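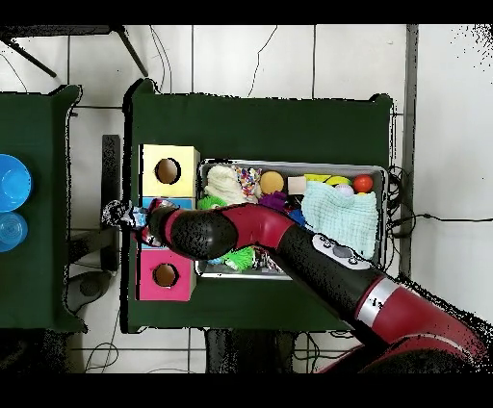

Stacked boxes at the end of the green table

Ticket: music stops in ballroom lesson player
Opened 2022-11-01 by Uchenna Chukwu
Product: Trekora

The waltz track stops after 30 seconds, but the video of the steps continues. The foxtrot lesson plays well. I have cleared the cache and installed the app again, with the same result.

Reply from Clarness support: Please set the tempo to 100 percent and try again.

Uchenna: With tempo 100 the music plays to the end. At 46 it stops again. My students need the slow tempo, so please keep the ticket open.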